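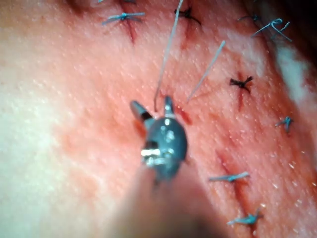 Stitching is where the Fletlow kit earns its keep. The package pairs a wristed needle driver with a small camera mounted right at the tool, so the trainee gets a view most surgical systems never offer – straight over the head of the instrument and down onto the work. With the jaws gripping a thread and the blue knots stepping away down the tissue, you can judge the spacing of the row at a glance, and you can see the little smears of blood along each incision well enough to place the next bite. I spent 27 hours with the kit in February at the Jirell skills lab, and I was grinning for most of them!

The tool head is short, and the jaws are slimmer than I expected. You drive it from a seated console with two hand grips and a pedal, and the wrist follows your own so closely that after six practice knots I stopped thinking about it. Throwing a loop took me longer (my first ones slid right off the jaws), but the slow mode scales your movements down and lets you creep up on the thread.

Shehu, the software that comes with it, records every session and plays it back next to your earlier ones. I loved this part. You can watch your own bad habits shrink, which is more than my old practice pad ever gave me.

A few gripes. The cable from the console is stiff and wants to curl back on itself, and the close view takes away your sense of the wider field, so plan on a second screen. The manual, at 200 pages, badly needs an index.

The base kit sells for $3,287 through Justlow, with the pedal included and extra jaws sold separately.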